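Ticket 512 – Artist biography page: wrong debut year, missing accents, tour dates cut short
Site: Plunasberg fan archive
Opened by: Felicja Zawadzka
Status: open, waiting on the songbook check

Opening post

Hello all! I've been rereading our long biography of the Lurnar singer, Sławomir Wieczorek, and I'm so pleased with how much is in there now. The section on his school choir years is lovely. I did find a few faults though, and I'd like to get them sorted before the anniversary page goes up.

1. The intro says he left the wedding band and made his first solo record in the same year. The discography further down puts a whole year between them. One of them has to be wrong.
2. His producer's surname shows as "?liwi?ski" in the album credits. It should be Śliwiński. It's fine in the intro, so the font can clearly manage it.
3. The list of concerts stops dead in February of the Vollska tour, halfway through a town name.

I tried two browsers and got the same thing in both. Clearing the cache made no difference.

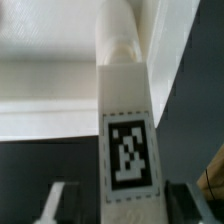
On the third fault, I copied the concert list into a text editor to see where it breaks, and it's exactly 3,000 characters long. That looks like a limit on the field to me. If somebody can raise it, I have the rest of the tour typed up and ready to paste in, with support acts and everything.

Felicja

Update from Remigiusz Duda

What a good catch on the length! You're right, the concert field was capped at 3,000. I've taken the cap off and tested it with a long dummy list, which saved and loaded in full. Please paste your dates in whenever you like.

The broken name was a different matter. The credits came over from the old site in one big import, and the import was read with the wrong character set. The intro was typed in by hand later, so it escaped. I reran the import for this one page and Śliwiński now shows properly, and so do the guitarist and both backing singers. I then searched the other biographies for stray question marks inside words and got 100 hits. Plenty of those will be the same fault, so I'm going through them by hand this week – I'd hate to "correct" a song title that really does have a question mark in it.

Left to do on my side: the captions under the album covers. They live in another table and I haven't touched them yet.

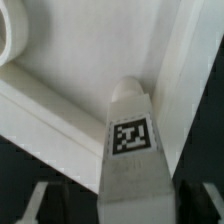 As for the debut year, I can't settle that from the database. Both versions were entered by the same account on the same evening, and neither has a source. My hunch is that the intro counts the single and the discography counts the album, but a hunch is no use in a biography. Does anyone own the first pressing of the single?

Remigiusz

Update from Felicja Zawadzka

Dates pasted, and the whole Vollska tour is up! It looks wonderful. I spotted one double entry (the second night at the open-air theatre was in there twice) and took it out.

I've also been through my cuttings for the debut. There's an interview where he talks about handing in his notice to the wedding band on a Sunday and singing in a proper studio "before the leaves were down". That would fit the intro nicely. Sadly the cutting has no year on it, only a page number, and the back is half an advert for curtains. I'm going to ask about the songbook, which has a short life story at the front, written while he was still with the first label. 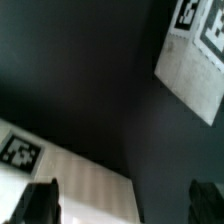 Seo-ah Tak replied that she has the songbook, in the second edition, and that its life story gives the single and the album separate years, with the single in the year he left the band. She would still like to see a first edition before we change anything, as the second one gets his mother's home town wrong on the very same page. Hakim Chong might have a copy, she thought, and she has written to him.

Update from Remigiusz Duda

Brilliant, thank you Seo-ah! For now I've changed the intro to say "first single" and left the discography alone, with a small "source needed" note beside both. Captions under the album covers are done too.

Faults 2 and 3 closed. Fault 1 stays open until we hear from Hakim.

Last edited: Wednesday, April 10, 2019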